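Laborbuch Tristitz, Februar, vormittags

Nochmal die Sache mit dem Schränkchen und den Dosen. Yến Tạ will den hellen Würfel aus Holz als Getränkefach für die Teeküche behalten, Tăng ist auch dafür. Ich bin nicht überzeugt. Im Aushang von Rusent steht etwas von »ordnet jede Küche«, und solche Sätze machen mich misstrauisch. Ein Würfel ordnet erst mal gar nichts.

Aufbau wie gestern: grauer Tisch, Schränkchen hinten, beigefarbenes Tablett davor. Inventarnummer 1765 für das Schränkchen, bitte endlich in die Liste eintragen. Yến meint, Dosen gehören liegend gelagert, weil man sie so leichter greift. Mag sein – beim Abstellen rollen sie mir dafür weg, und das Tablett ändert daran wenig.
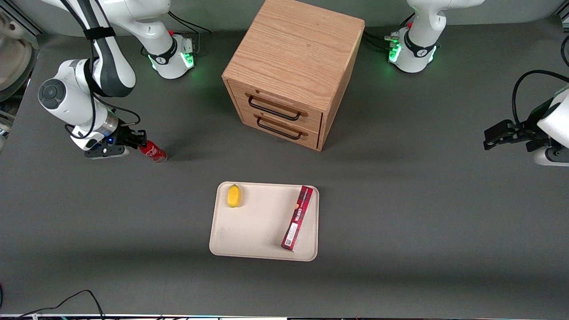 Rote Getränkedose, liegend, knapp über der Tischplatte. Tablett vor dem Schränkchen.

Offen bleibt, ob das Tablett überhaupt nötig ist. Cellura hat seinerzeit zwei davon mitgeliefert, das andere liegt seit etwa sechs Wochen unter den Putzlappen und hat keinem gefehlt. Ich würde beide weglassen und die Dosen direkt einräumen.

Noch zu tun: Schränkchen innen ausmessen (Höhe zuerst, Tăngs Zahl glaube ich nicht). Dosen einmal stehend probieren. Filzstreifen gegen das Rollen – Yến hat noch welche, angeblich. Die Liste hängt wieder an der Tür zur Teeküche.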